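Paper straws going soggy before the drink is finished - any fix?
Asked by Sutum, December 2022

I bought a box of 3000 for our school bake sale in Trenton and they turn to mush in lemonade. I have more than 645 left and I'd hate to toss them! Does the brand matter, or am I storing them wrong?
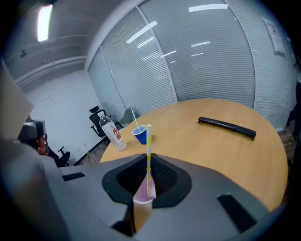

Striped straw, small paper cup

Addo
Storage, I bet. Mine sat in a damp garage all August and were useless. Keep them in a jar with a tight lid - and give people the straw last, when the drink is already poured.

Pornthip Sitthichai
Look for thicker ones. I got a pack of 12 to test first and they held up way better (still not great in soda).

molcombe
just drink faster lol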